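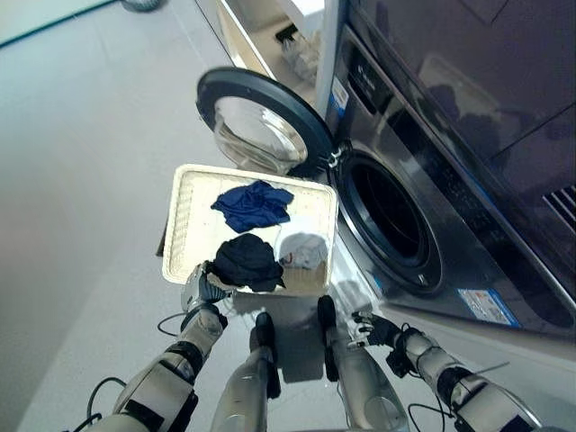 *Front-loading washing machine, door open.*

# What on Earth Is a Second Cousin Once Removed?

If you have ever been to a big family party, you have probably been marched across the room by a grown-up and told, "Come and say hello, this is your cousin!" And there stood a person with gray hair and a cane. Or maybe it was a baby in a high chair with potato salad in its ears. You may have thought, well, that can't be right, my cousins are the ones I play tag with.

It was right, though, or at least mostly right. Cousins come in many kinds, and each kind has its own name. The names sound complicated (and plenty of grown-ups mix them up, so you will be in good company if you do too), but there is a simple way to work them out, and all you need is a pencil, a big sheet of paper and a bit of patience.

## Start with the people you share

Every pair of cousins has something in common, and that something is an **ancestor**. An ancestor is a person you come from: a parent, a grandparent, a great-grandparent and so on, as far back as you care to go. When two people come from the same ancestor, we say they have a *common ancestor*. Common doesn't mean ordinary here. It means shared, the way you might share a bedroom or a birthday cake.

To find out what kind of cousins two people are, you look for the closest ancestors they share.

- If you share **parents**, you are brothers or sisters, and we don't need the word cousin at all.
- If you share **grandparents** (but have different parents), you are **first cousins**. When people just say "my cousin," this is usually what they mean.
- If the closest people you share are **great-grandparents**, you are **second cousins**.
- If they are **great-great-grandparents**, you are **third cousins**.

You can see the pattern, I hope! Each time you go back one more step, the number goes up by one. A step like that is called a **generation**. You and your brothers, sisters and first cousins are one generation, your parents and their brothers and sisters are another, and your grandparents are another one again.
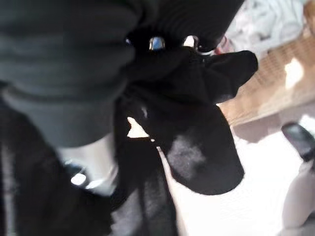 Photo: Melquiades Cuevas

## So who gets removed?

Now we come to the part that makes everybody scratch their heads. "Removed" sounds rather rude, as if somebody had been asked to leave the party for throwing olives. Don't worry. It only means that the two cousins are not in the same generation. **Once removed** is one generation apart, and **twice removed** is two generations apart.

Let's use a real family, because it is much easier with real people. Barnabás Kiss grew up in the town of Bárány, and he has a daughter named Lili. Barnabás also has a first cousin named Judit. Barnabás and Judit share a grandmother and grandfather, and when they were small they used to stay with them every February and skate on Lake Numon.

Judit is Barnabás's first cousin. What is she to Lili?

Well, Lili is one generation below her father. So we take "first cousin" and add one step, and Judit is Lili's **first cousin once removed**. If Lili grows up and has a little boy of her own, that boy will be two steps down from Judit, and the two of them will be **first cousins twice removed**.

And it works both ways, which I have always liked. Judit is Lili's first cousin once removed, and Lili is Judit's first cousin once removed. They can use the same name for each other.

Now suppose Judit has a son, and his name is Marci. Lili and Marci are in the same generation. The closest ancestors they share are their great-grandparents, the very same couple with the house by the lake. Have a look back at the list and see what that makes them. Yes, second cousins!

## Draw it yourself

You can try this with your own family, and it makes a very good job for a rainy afternoon. Use the biggest paper you can find. The back of leftover wrapping paper is splendid.

1. Near the top, write the names of two grandparents on the same side of your family.
2. Under them, write the names of all their children. One of these will be your parent.
3. Under each of those, write the names of *their* children. You are in this row, so put a star by your name.
4. Everybody else in your row is either your brother, your sister or your first cousin.
5. If you know who your great-grandparents were, tape another piece of paper to the top and keep going.

Leave lots of room between the names. Families spread out sideways much faster than you expect. The Kiss family chart has 607 names on it, and it has to be unrolled down a hallway with a shoe on each corner so it won't curl up again.

Ask the oldest people you know to help. They often remember somebody who was left out, and they may tell you a story or two while they are at it, so keep a second sheet of paper handy for the stories. 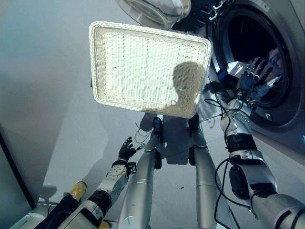

*White woven basket and the round glass door of a washing machine.*

## Some questions children ask

**How many great-great-grandparents do I have?**
Most people have 16. You start with two parents, each of them had two parents, which makes four grandparents, and then it doubles to eight, and then it doubles again.

**What about stepfamilies and adoption?**
They belong on your chart too. Some people draw adopted and step relatives with the same kind of line as everybody else, and some like to use a different color. Ask your family what they would like, and then do it that way.

**Is my mother's cousin my aunt?**
You might call her "Auntie," and lots of families do. Her proper name on the chart is your first cousin once removed, if she is your mother's first cousin. An aunt is your parent's sister, or someone married to your parent's brother or sister.

**Do I have fourth cousins?**
Very likely, and you may never have met a single one! Your fourth cousins share great-great-great-grandparents with you. They could live in another country, or they could be in the row behind you at school.

## Words to remember

**Ancestor:** a person you come from, such as a grandparent.

**Descendant:** a person who comes from you. You are a descendant of your great-grandmother.

**Generation:** one step up or down on the family chart.

**Removed:** in different generations.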